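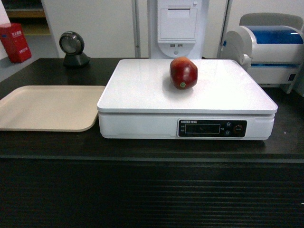
Red apple on the counter scale

Nilico Forum > Weighing and Measuring > Counter scales

Thread: Slow upward creep with a constant load, how much is normal?

raimo_a
Single load cell bench scale, plastic platform, in use at a small orchard shop. The reading climbs when a load is left on. I put a sealed bag of steel shot on it, 1376 g according to the lab balance at Jakalach. It reads 1376 when placed. After twenty minutes it reads 1385, so 9 g up. Take the bag off and the display does not come back to zero right away, it sits a few grams high and then walks down.

Half load is fine. A 688 g bag from the same shot reads 687 and stays there for the same twenty minutes.

Power is the supplied adapter. Warm-up was five minutes. Is this cell creep, temperature, or something else? The seller (Ultetti) says it is within normal behavior and closed the ticket.

shoaib_bajwa
9 g on 1376 g is 0.65 percent. Cell creep on even a cheap aluminum beam should be a twentieth of that over the same time. I would not accept "normal behavior".

Five minutes is a short warm-up. Leave it on for an hour and repeat the test before you do anything else. If the drift goes away, it was thermal and you have your answer.

Ilari H
Thermal drift would show at half load too. It would also show with nothing on the platform. He says 687 and steady. The amount of drift depends on the load, and it recovers slowly after unloading. That is creep by definition.

shoaib_bajwa
A zero shift would show at half load. A span shift scales with load, so at half load you would expect half, 4 or 5 g. He gets none. Linear creep also scales with load, so by the same argument it isn't creep either. Something starts happening between 688 and 1376.

Ilari H
Fair point on the scaling. I still would not call it temperature.

raimo_a
Repeated after one hour of warm-up. Same result within 1 g. Empty platform for twenty minutes: stays at zero.

E. Rissanen
Empty platform at zero means nothing if automatic zero tracking is on, and on this type it nearly always is. The firmware pulls small slow changes near zero back to zero. You can have plenty of drift and never see it.

To get around it, put a small fixed weight on first. 50 g is enough on most of them to move out of the tracking band. Leave that on and watch it. If it holds, your zero really is stable.

mvaisanen
I repaired these for Prothero for several years. Two things cause a load-dependent climb that begins partway up the range.

1. Overload stop touching. There is a screw or a molded post under the free end of the beam. If it is set too high, the beam rests on it above a certain load. This normally makes the scale read low at the top of the range, and with a plastic post it can then creep upward as the post gives way.

2. Glue or foam between the cell and the housing, left from assembly. Same mechanism, softer material.

Your first reading was correct at 1376, which argues against a hard contact. When was it last calibrated, and with what?

raimo_a
With the same bag. I ran span calibration in October using the 1376 g bag entered as a custom value, and I read it as soon as it went on.

mvaisanen
Then the correct first reading tells us nothing. You calibrated the fault into it. If the beam was already touching the stop, the span was raised to make up for it. Half load should then read high, and yours reads 1 g low, so it may be a small effect or the scale may be nonlinear for other reasons. I would still open it.

Ilari H
Before opening: check that the platform is not rubbing on the housing. Slide a strip of paper around the gap with the full load on. Takes one minute.

raimo_a
Results so far, in order.

Paper strip passes all the way around at full load. No rubbing.

50 g preload, left on for twenty minutes: holds, no change. So the zero is stable and the tracking is not hiding anything large.

I then went up in steps, adding shot to a tub and waiting ten minutes at each one. No movement until I was past the 687 reading by a fair margin.
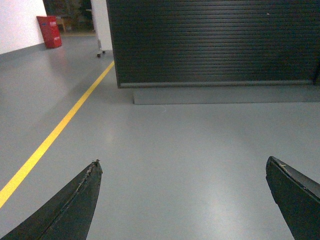

Above that the climb is there every time, and it gets larger with each step. It is also faster in the first two minutes than later, so it looks like a material relaxing. I did one run going back down and the drift stopped at a lower load than where it had started. I will open it tonight and look at the stop.

shoaib_bajwa
That pattern fits a soft contact. I withdraw the warm-up theory.

E. Rissanen
Agree. Unplug the adapter first and do not lift the unit by the platform with the screws out. The cell wires are thin and the solder pads come off the strain gauges easily.

raimo_a
Opened. The stop is a screw with a rubber cap pushed over the end. With no load, I could just get one sheet of printer paper between the cap and the beam. Removed the cap, backed the screw out half a turn, recalibrated.

Same bag, twenty minutes: 1376 at the start, 1377 at the end. Half load reads 688. Returns to zero when unloaded.

mvaisanen
Put some thread lock on that screw or it will move. And do not leave it without a stop setting you have tested. Load it to the rated capacity and check that the reading still follows, then confirm that the beam touches somewhat above that.

Ilari H
Would you have left the rubber cap on and only backed off the screw? It is there to protect the cell from shock.

mvaisanen
No. It hardens and swells with age. A bare screw does the job.

Ilari H
I disagree for a shop counter where people drop bags on it, but it's his scale.

raimo_a
Cap stays off for now. I will check it again at full capacity when I can borrow the weights from Jakalach.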